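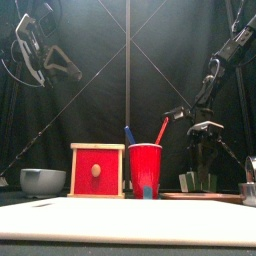

Nerea Olabarri
Redactora de viajes en familia

Fuimos a la feria de viajes con niños de Voveck en enero, con dos hijos de seis y nueve años y la idea de salir antes de comer. Nos quedamos hasta las cinco. La entrada familiar cuesta 30 euros y el guardarropa va aparte.

Se llega bien en tren. Desde la estación hay un autobús lanzadera, pero solo admite un carrito desplegado por viaje y tuvimos que dejar pasar el primero. En coche, el aparcamiento norte queda más cerca de la puerta.

El pabellón grande es para los hoteles y los campings. Casi todos regalan el mismo mapa y los mismos globos. Nos interesó más el pasillo lateral, con 45 expositores pequeños.

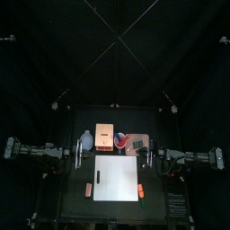 Dos brazos robóticos, uno a cada lado de una mesa negra.

Stollwood presentaba una maleta infantil con asiento. Mi hija la probó y le quedaba justa, así que para nosotros llega tarde. Cuesta 82 euros en la feria. Pascu enseñaba una silla de paseo que se pliega con una mano; a mí me hicieron falta las dos, y la persona del mostrador me repitió la maniobra con paciencia.
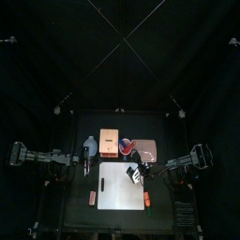

Dos brazos robóticos y una tabla blanca sobre una mesa negra.

Comer fue lo peor del día. Hay una sola cafetería, con cola desde la una, y los microondas para potitos están en otra planta. El año que viene llevaremos bocadillos.

Por la tarde asistimos a la charla de Folik sobre trenes nocturnos. Duró 77 minutos, demasiado para el pequeño, que salió a mitad con su padre.

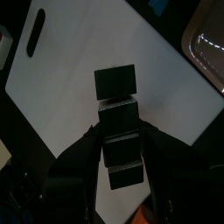
Apunté dos cosas útiles: que los compartimentos familiares se agotan en cuanto abre la venta y que conviene pedir las literas de abajo al reservar, no en el andén. También repartieron una hoja con los horarios de verano, todavía provisionales.

El autobús de vuelta salió a las cinco y cuarto y esta vez cabíamos todos.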